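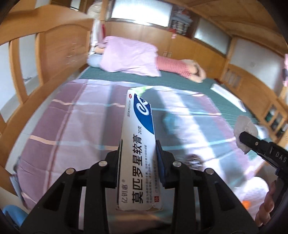 Plistden moves home care staff onto new item-handling program

2021-02-09

14 shares | 2 comments

NILLHAM – Home care provider Plistden today announced that it will extend its item-handling automation program to all of its care teams in Nillham. The program, run with automation developer Stöcker, covers the small fetching and handing-over jobs that take up much of a care visit: picking up a box of ointment, moving it within reach, putting it back where it belongs.

The first stage began in November with 20 care workers. They used Stöcker's hand-held grippers to carry out everyday handling tasks in bedrooms and living rooms, and the recordings are used to train Sosska, the software that will control the arms Plistden plans to place in clients' homes. The next stage adds 30 more workers.

Plistden chose to have its own care staff do the recording. A care worker knows that a medicine box is often soft at the corners, that it may be lying on a checked sheet next to other small things, and that there is usually a person resting a short distance away. The company wants the software to learn from homes as they are, with full shelves and beds in use.

By the end of January the teams had completed 2884 recorded tasks. Boxed medicines and creams make up the largest group, followed by cups, folded clothes and remote controls. Thin cartons are harder than they look. Too much pressure crushes the sides, and too little lets the box turn in the jaws. Workers are asked to take hold of the narrow sides where they can and to keep the printed name clear of the finger pads.

What changes for staff

Recording is paid at the normal hourly rate and is scheduled apart from care visits, so that no client's time is shortened. Each worker gets two days of training before starting. Sessions are limited to 2 hours, with a break halfway through. That limit was brought in after the first weeks, when several workers reported sore wrists.

Plistden has agreed in writing with its staff that no care position will be cut as a result of the program while it is running. The arms will not give medicine or apply creams, and they will not lift or turn clients. Those tasks stay with trained staff. The time saved on fetching and tidying is to be spent on washing, meals and conversation – the parts of the visit that workers said were most often rushed.

Some staff have raised concerns about being recorded at work. Recordings are not used to judge speed or performance, and supervisors do not have access to them. Clients and family members must give consent before a session takes place in their home and may withdraw it at any time.

The second stage starts this spring. Plistden will publish the results, including the number of dropped and damaged items, when it is finished.

About Plistden

Plistden provides home care in Nillham and the surrounding towns, including day visits, overnight care and support after a hospital stay.

Share this release
2 comments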